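Rirkel Tabletop Kit: Data Card and Read Me

Release: second public release, December
Maintainer: Kulum Evaluation Group
Supplier of the kit: Thoroddsen
Status: maintained

Summary

The Rirkel Tabletop Kit is a simulation package for two-handed kitchen work. It is sold by Thoroddsen under an annual license and consists of a set of scenes, a library of household objects, a controller interface for a pair of humanoid hands, and a body of recorded episodes. Kulum received an evaluation license in the spring and has prepared this card for laboratories that are considering a purchase. The card covers the contents of the kit, the manner in which the episodes were recorded, the uses for which Kulum considers the kit suitable, and the limits that were found during review.

Kulum paid the standard license fee and received no support beyond that offered to all customers.

Contents of the package

The episodes are divided into 12 task families. Each family has its own folder, and each folder holds the episodes, a plain text task sheet, and a file listing the starting positions of all objects. The families include cup placement, rack loading, appliance clearing, and several tasks in which an object must pass from one hand to the other. The full package holds 4,000 episodes. A reduced package of 500 episodes is available without charge on request and is drawn evenly from the families where possible.

Every episode contains the following:

Rendered video from the head view
Joint positions and commands for both arms and both hands
Object poses at each time step
A short written instruction
A result flag, either complete or incomplete

Depth images are supplied for the full package only. Contact forces are computed by the simulator and stored in a separate file, which may be left out of the download.

How the episodes were recorded

Operators wore tracked gloves and saw the rendered view on a headset. Movements of the gloves were mapped to the simulated hands in real time. Thoroddsen states that each operator completed a training period before any episode was kept, and that episodes with tracking faults were removed before release. Kulum was able to confirm that the released files are free of long tracking gaps, but has no means of checking what was removed.

Starting positions are varied between episodes. The size of this variation is set by a single value in the task sheet, and customers who wish to record their own episodes may change it. 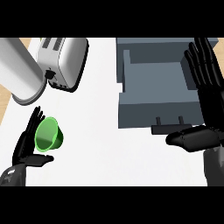

The cup placement family was used for most of Kulum's testing. It is the simplest to run and the one most likely to be used first by a new customer. The instruction is short and the motion required is small, but the family places real demands on a policy that relies on vision. The green cup is translucent, so its inner wall and its rim differ in shade, and in a starting arrangement where it lies tilted against the fingers of the left hand the policy must judge the direction of the opening correctly. The white toaster on the white table presents a related difficulty, as object and surface differ mainly in outline and shadow. In Kulum's trials, policies trained on the reduced package made most of their errors on these points. Training on the full package lowered the error rate but did not remove it.

Hands and control

Both hands are modeled with separate finger joints and an opposable thumb. Commands may be given as joint targets or as fingertip positions. The second mode is easier to use with recorded glove data, and all of the released episodes can be replayed in either mode.

Replay was checked on a sample of 551 episodes. In nearly all cases the replayed motion led to the same result flag as the original. The exceptions were found in the rack loading family, where a small difference in contact at the moment of release can change the outcome. Customers who intend to use result flags for scoring should run replay on their own hardware first - the outcome may differ between versions of the physics engine.

Installation

1. Unpack the archive to a drive with sufficient free space for the chosen package.
2. Place the license file in the folder named license.
3. Run the setup script and choose either the reduced or the full package.
4. Run the check script. It opens one scene from each family and writes a report.
5. Read the report before starting any training run. A missing object file is reported as a warning and does not stop the simulator.

The kit was tested on the Rudow compute cluster and on two desktop workstations. Setup on the cluster required a change to the display settings, and the steps are given in the file named headless.txt.

Suitable uses

Kulum considers the kit suitable for training and comparing policies for two-handed handling of light household objects, for testing vision models on rendered objects of similar color to their background, and for teaching at the graduate level.

Uses not recommended

The kit should not be used as the only basis for a claim about performance on a physical robot. Friction values are the same for all rigid objects of one material class, and liquids are not simulated. Cloth is absent. The appliances serve as obstacles and objects to be moved, and their doors, levers, and buttons do not operate.

Known issues

The wide view is letterboxed with black bands at the top and bottom. These should be cropped before training, and a cropping option is included in the loader. It is turned off by default.

Shadows are soft in every scene and come from a fixed set of lights. A policy may come to depend on them.

In a small number of handover episodes the written instruction names the wrong hand. A corrected list is kept in the file named fixes.txt and will be merged at the next release.

License and access

The full package is covered by the Thoroddsen annual license, which permits research and internal commercial use by one site. The recorded episodes may not be passed to third parties. Models trained on them may be published. The reduced package may be used for teaching without a license file, provided that this card is kept with it.

Reports of errors should be sent to the Kulum Evaluation Group through the issue form, with the family name and episode number given in the first line.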